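Protective stop during bin picking: how to find the cause and start again safely
Notes from the Risum picking cell, written by Marwan Saliba 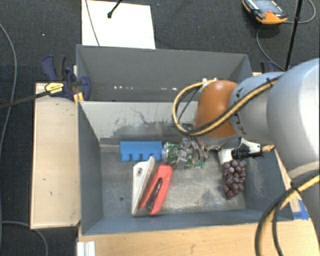 Who should read this

This page is for the people who run the picking cell when I am not there. It explains what to do when the arm goes into a protective stop with the gripper down inside the bin. It happened to us four times in December, and each time we lost more than an hour, mostly because we restarted too quickly and the same stop came back. The steps are the ones that Georges Fakhoury and I agreed after the last one.

You need the key for the cell, a torch, a flat-ended plastic rod and the logbook. You do not need the laptop until step 5.

Step 1. Leave the stop as it is

When the arm stops, do not press Continue on the controller. Read the message first and write it in the logbook, with the time. On our cell the usual one is 501, which we set ourselves in the Vukoneo program for "force too high while moving down". If you clear the message before writing it, you must search for it in the log file later.

Then press the red button. A protective stop holds the arm in place, but the program is still loaded and can go on if somebody touches the screen. With the red button pressed it cannot.

Step 2. Look before you put a hand in

Stand at the front of the bin and use the torch. You want to know three things. Are the fingers closed on something? Is something squeezed between the fingers and the divider or a wall? Does a cable pull tight around the wrist?

The worst place is at the foot of the divider. Objects roll or slide there, they lie against each other, and shiny packaging and drink cans confuse the depth measurement. The program believes that the surface is lower than it really is, so the gripper continues to push. Scratches on the divider are old news for us, but if you find a fresh deep one, please note it.

Step 3. Release the force

Never pull the object out with your fingers while the gripper is pressing on it. The arm can hold a load like a spring, and when the object comes free the arm moves. It is only a small movement, but a finger between gripper and wall is enough for an accident. On one Wednesday I had a bruised thumb from exactly this.

Do it in this order:

Check that the other person is outside the reach of the arm.
Release the red button and set the speed to the lowest value.
Move the arm straight up in manual mode, in base coordinates. Do not use tool coordinates, as the wrist is often turned and "up" may become sideways.
Stop when the fingers are above the edge of the bin.
Press the red button again.

If the arm does not want to move up, open the gripper first and try once more. If it still refuses, stop there and call Georges. Do not use the brake release alone.

Step 4. Clear the bin

Now you can put a hand in. First loosen anything stuck at the divider with the plastic rod. Throw away crushed cans and torn packets, they have sharp edges. Put the rest back with space between the objects, and keep soft or transparent things away from hard ones.

Push the bin with your hand from each side. If it moves, the clamps are loose and the position in the program is wrong. In the second stop this was the real cause and we did not see it for half a day. Tighten the clamps and repeat the bin calibration before you go on.

Step 5. Check the numbers

Connect the laptop and open the Jaber settings file. The lowest allowed height must be the measured floor of the bin plus the margin. After an update in December the margin was back to zero, and the arm had permission to press into the floor. Check also that the approach speed was not changed by someone during a test.

Step 6. Restart

Run the first picks at the lowest speed with one hand near the red button. Watch how the cables move when the wrist turns, especially the loop at the joint. If it catches on anything, stop and tie it again. After 300 picks without a message you can return to the normal speed.

If the stop comes back

Two stops with the same message in one day means that the cell stays off. Send the log file to me and to Wondow support, and leave the bin as you found it, with all objects inside. I prefer a full bin that I can examine to a clean one.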